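Wednesday, kitchen notebook – festival sweets

In at 6, ghee already soft. Trí had the besan out and sieved, bless him. Plan for today: second trial of the big laddu for the temple auction, plus the small ones for the counter.

Trial 2, base mix. Besan 655 g, ghee 390 g. Low flame, stirring the whole time, no phone. Last time I walked off to sign for the Bremesus delivery and the bottom caught, you could taste it right through the cardamom. This time took it to the color of a peanut shell and off. Smell is the thing to go by, more than color – nutty, nothing raw at the back.

Sugar went in too early AGAIN. Pan felt fine on the side but the mix was still hot in the middle and it went slack, like wet sand. Spread it on the steel tray and left it alone. Came back after tea and it would hold a fist shape, just.
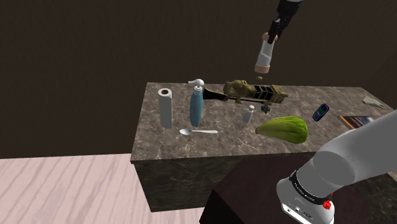 Ngọc thinks we should go to boondi for the big one and stop fighting the besan. She has a point, the syrup does the gluing for you. But the temple asked for besan and Loan already told them yes. Will ask her again before we order more.

Dry fruit: cashew halves good, raisins too wet, they leave soft spots and the ball splits along them. Chop the almonds finer. Pistachio only on the outside. The Nasuseck cashews are better than the last lot, no rancid ones that I found.

Shaping. Unnur did the core, I did the outer layer. Core needs to sit overnight before anything goes on top, otherwise the whole thing sags and you get a flat bottom. We didnt wait. It sagged.

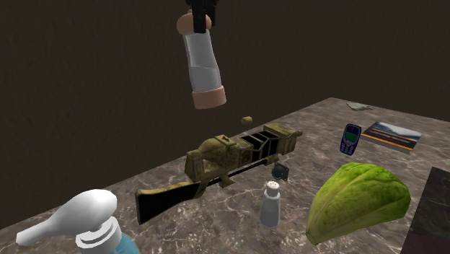

Silver leaf: tore 2 sheets, draft from the back door. Shut the door next time, fan off too. Leaf wants a barely tacky surface, so a wipe of ghee and then wait. Bjarke wants gold. Bjarke can talk to Skovetti about the price of gold.

Small ones fine. Rolled while warm, boxed by noon. Bạch took theirs early and want the same again for the last day of the procession, quantity to be confirmed.

To do
– sugar only when the tray is cool to the back of the hand
– core made the night before, covered with a cloth, no cling film (sweats)
– ask Loan re boondi
– new scale batteries, it was drifitng by the end
– find out how the bowl gets to the temple and who is lifting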